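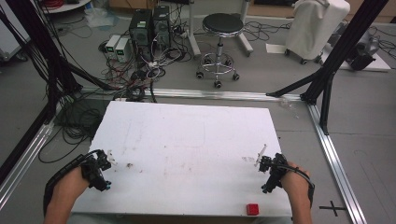

Both grippers over the board, red cube near the corner.

Filed under: Robot Learning / Questions We Get
5/5/19 - by Raíssa Peixoto

Do you drive a robot arm to collect the examples?
Nope, not for this set! I strap a gripper over the back of each wrist and do the job with my own arms. It's so much quicker to learn than a joystick, and my hands already know how to reach for a cube.

How many examples do you have?
757 good ones as of this week. We're aiming for 1000 before we train the next Drisoren model, and I'd love to get there without another weekend in the lab (it's Sunday as I type this, so you can guess how that's going).

What counts as one example?
One try at one task, start to finish. Hands begin above the board, tips pointing in, then I go for the cube. If I fumble and recover I keep it - Zakhar Didenko and I argued over this all through April, and I won. If I drop the cube on the floor, it gets tossed.

Why is the cube in a different spot every time?
Because if it always sat in the middle, the model would just learn to go to the middle. I put it near corners a lot, even the awkward ones where one arm has to do most of the reaching.

Shouldn't you clean that board?
I wipe it sometimes. The scuffs stay, and I don't mind them, I want a model that can cope with a marked-up surface.

Can I come and record some?
Yes please! Plan on two hours, and wear short sleeves or something snug so the straps sit right. Write to me through the Treltotix contact page and tell me if you're left-handed - we have only two lefties so far.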